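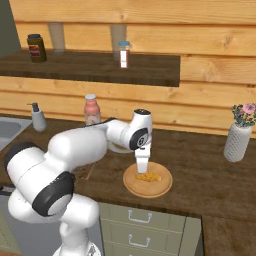
Points races need a published lap ledger

Anyone who has tried to follow a points race from the stands knows the moment when the scoreboard stops agreeing with the track. A group of four goes clear, the bunch splits behind it, two riders drop off the back, and a few minutes later the board adds 20 points to one name and leaves another alone. The commentator waits for the judges. The coaches on the apron wait too. By the time the decision appears, one or two more sprints have been ridden by people who did not know what they needed from them.

My argument is a narrow one. The lap gain, the most valuable event in bunch racing on the track, is also the one with the weakest public record. Sprint results can be checked against the finish image. Lap gains rest on a judge's view of when a rider made contact with the back of the main field, and in most regional and second-tier meetings that view is recorded only as a total.

The August meeting at the Grirnstead velodrome is a fair case. The omnium points race had 11 sprints. After the seventh, the board showed a gained lap for three riders. After the eighth it showed two. The printed result gave all three their lap, and no written note explained the change. I do not claim the final result was wrong. I had no way to tell, and neither did the riders who spent the last part of the race chasing a place that was not open to them.

What should be recorded is simple. For each lap gained or lost, the judges already decide three things: the rider, the lap of the race, and which group counted as the main field at that time. The third is where most disputes start. When the bunch breaks into two parts of similar size, a rider who reaches the rear of the second part may or may not have gained a lap, depending on which part the judges treat as the field. A rider who stops short of the correct group loses 20 points for what may be a gap of a few bike lengths.
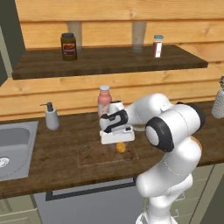

The usual objection is workload. Judges at a busy meeting are watching a bunch that laps a short track in well under 20 seconds, and they should not be asked to write essays. I agree, and a ledger does not require any. One line per event is enough: number, lap, group. The Drekance league has kept its ledger this way for two seasons, on a paper form with room for 200 entries, and it posts the sheet next to the result. Over the last season the sheets listed 575 lap events across all categories. Protests went down to 7, and every one of them could be argued from a specific line on a specific sheet.

A second objection is that timing chips make the question out of date. They help, but less than people expect. A transponder gives the time at which a bike crossed a loop. From that you can work out how many laps a rider has covered in distance, and you can see the gaps between riders each time they cross. It does not say which riders formed the main field, because that is a ruling and not a measurement. The Erance system, used at several indoor tracks, marks a likely lap gain when a rider's gap to the largest group closes below a set value. This is useful as a prompt. It also fails in exactly the situation described above, when there are two groups and the largest one changes from lap to lap. The operator then has to accept or reject the prompt, and the log of those choices is not released with the results.

It should be. The file exists, it is small, and it would show where the judges overruled the software.

There is a stronger objection, which is that a detailed record invites more protests. The Manríquez cup series gave this as its ground for dropping a trial sheet after one round. I think the concern is real for the first few meetings. Coaches will test any new document. But a protest window is short, and a coach with a lap number and a group can decide quickly whether there is a case. With only a total to work from, the safe choice is to protest everything and let the panel sort it out.

Madison racing needs the ledger even more. Two riders share one score, the relieved rider is high on the banking at low speed, and the position of the team is the position of whoever is in the race. A missed exchange near the back of the field can move that position in an instant. Judges handle this well most of the time – better than most spectators would – and the ledger would let them show it.

I would start with omnium points races and madisons at championship level, with the sheet posted before the protest window opens. A column for the time at which each decision was sent to the scoreboard would be worth adding in the second season.

21 March 2026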